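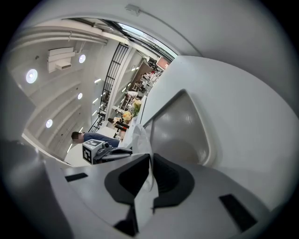 *Head down at the work table, with a sheet of thin plastic close at hand.*

Ya-wen Chien does not like the word "styling." She prefers to say that she is setting a table, even when the table is in a rented room in Ballthorpe and no guests will come to eat at it.

I visited her small tableware company, Fonia, on a Thursday in May. The work started at 8 in the morning, and most of it was unpacking. Each thing comes in paper or plastic, and each thing must be wiped before it goes on the table. Ya-wen told me that for her first catalog she prepared 200 place settings and kept only 22.

"I was putting too much," she said. "A plate, a bowl, another bowl, a napkin. You could not see where to eat."

Now she begins with one small plate and something pale on it. White food on a white plate is difficult, she admits, but it teaches the eye to look at edges.
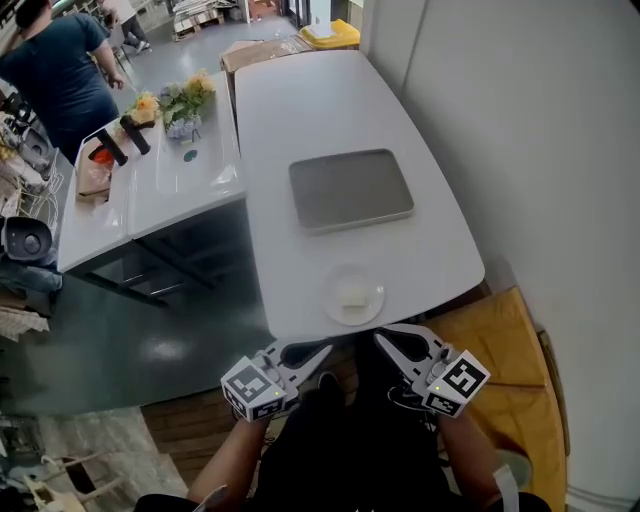
After the plate she adds a tray, and she leaves a good distance between them. She likes gray for trays, a matte gray, with a rim just high enough for the fingers to find. Flowers wait on a second table until the end – always artificial ones, which she has carried from job to job for years.

Her colleague Stelios Lazaridis would like more color. He has asked her many times for a red cup. So far she allows him only yellow and orange in the vase, and they still argue about it over lunch.

The new catalog goes to the shops in Brurnwood first, in a printing of 2000 copies. Ya-wen has not decided on the cover yet.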